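4.3 Running the sorting station for visitors

Use this section when the Avier hand-held grippers are shown to the public, for example at the Stitville open day in October. Read section 4.1 (charging) and section 4.2 (calibration) first. Revision date: 31 July 2020.

Preparing the station

1. Place the station on a table that does not rock. Leave 800 mm of clear floor on the operator side.

2. Set the jaw travel limit to 290 in the Memano settings menu. Do not use the factory value with visitors present.

3. Fill the box with mixed household items. Include at least one soft item, one flat package and one small metal item. No item may weigh more than 200 g.

Note: Glass and anything with a blade stay out of the box – this also applies to items brought by visitors.

4. Check the finger pads for dust and loose edges. Wipe with a damp cloth and let dry.

Caution: Keep fingers clear of the jaw arms while the trigger is being squeezed. The arms close at full force even when the log is paused.

Running the demonstration

5. Start a new log and enter the station number. Limit each turn to 7 minutes.

6. Hold one gripper in each hand by the handle, never by the hubs. Bring both into the box from opposite sides.

7. Line up the two pads on either side of the item before closing. With a crowded box, such as one where a bar of soap lies just past the pads and a flat clear package lies between them, approach slowly and keep the second gripper to the side.
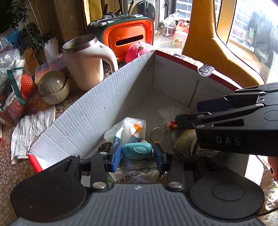
8. Close the jaws, lift straight up and set the item down outside the box. If the item slips, open fully and start again from step 7.

9. Stop the log before handing over the grippers. Logs left open are rejected by the Troncoso upload tool.

Closing down

10. Switch off both grippers and return them to the charging dock – see section 4.1 for the light codes.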